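May 31, 2018

The lead for home trials at Multmont keeps the rules for its kitchen robots on two sheets of paper. An older version ran to 40 pages. We talked at a table in one of the trial homes, and most of the conversation was about what those two sheets say and how they got so short.

"The long one was copied from our factory cell rules," she said. "It had fence heights in it. You can't put a fence around a dining table."

The factory rules came from work Multmont did with Gikaseo, where arms move trays inside a locked cell and a person can only enter once the power is off. In a home the person is already inside. She said the team spent most of January crossing out lines that assumed a gate, a light curtain or a trained operator. They kept the limits on speed and force, the stop button, and the requirement that any change to the setup be written down before the next run.

The current task is rice. The cooker, its inner pot and the table are what the rules have to cover, along with whatever else is standing there.
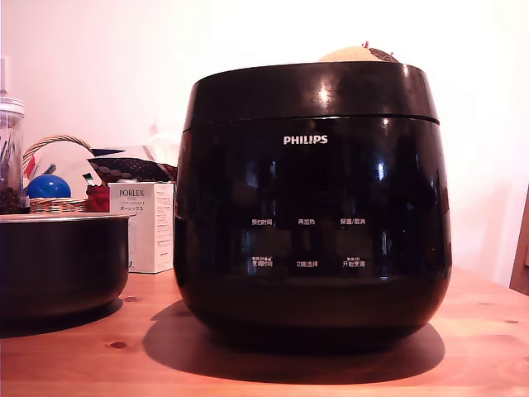

## Leave the table the way it is

The first rule on the sheet is that the team doesn't tidy. Baskets, jars and boxes stay where the household put them, unless something is sharp, breakable and within reach of the arm. In that case it gets moved and the move goes in the log.

"People want to clear the space. It feels safer," she said. "Then the robot goes into a real home and there's a basket with a handle sticking up, and you've never tested it near a handle."

She was less relaxed about glass. A jar may stay on the table only if the planned path keeps clear of it by the margin on the sheet, and the person on the stop button has to say the jar out loud before the run starts. She got this from a crew at Economou who call out every hazard before lifting anything. Her own team found it embarrassing for a while. They still do it.

I asked whether the household gets a say. "They can say no to anything, at any time, and we don't ask for a reason. That's in the agreement and it's on the sheet too, so the crew can't claim they forgot."

## Heat, power and buttons

A cooker needs its own section. Under the Multmont rules it is unplugged for any run that involves handling the inner pot. The pot is empty or holds dry rice. Water comes in only after the same motion has been done dry 39 times without a stop, and if there's a stop, the count goes back to zero.

Why 39? "It was 40, and then someone asked if the demonstration run counted. We argued for an hour. It counts. So it's 39 more."

Buttons have their own line. The robot may press only the ones named in the run plan, written exactly as they appear on the appliance. 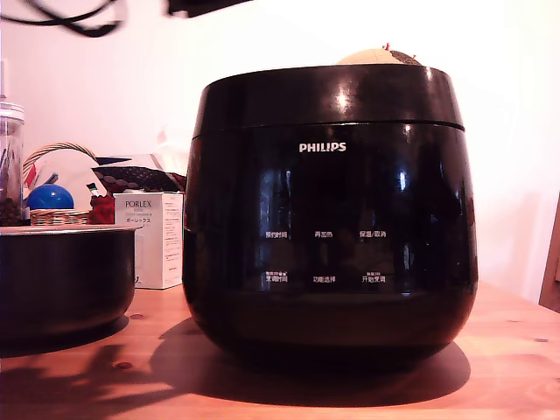
With a panel in Chinese, like the Philips one, the plan gives the characters first and the English next to them: 再加热, reheat; 开始烹调, start cooking. She said the earlier plans used positions, such as "bottom right," and that this fell apart as soon as a second cooker with a different layout came in. A person who reads the language checks the plan and signs it. If there is no such person on the crew that day, the run waits.

Keep warm and cancel share one label on this model, 保温/取消, and she doesn't like that. The rules say the robot must never rely on a cancel button as a way to make things safe. "You pull the plug. A human pulls the plug. The outlet has to be reachable without leaning across the arm."

## What gets written down

Every run gets a log entry, including the boring ones. The team passed 1,000 entries this spring. A form supplied by Pudent had separate pages for incidents and normal runs, and she dropped it after finding that crews were slow to call anything an incident. Now there is one page and one question near the top: did anyone reach for the stop button, whether or not they pressed it?

"Reaching is what I want to know about," she said. "If someone's hand moved, something looked wrong to them."

The next revision will cover pots with a lid on. She expects it to add half a page.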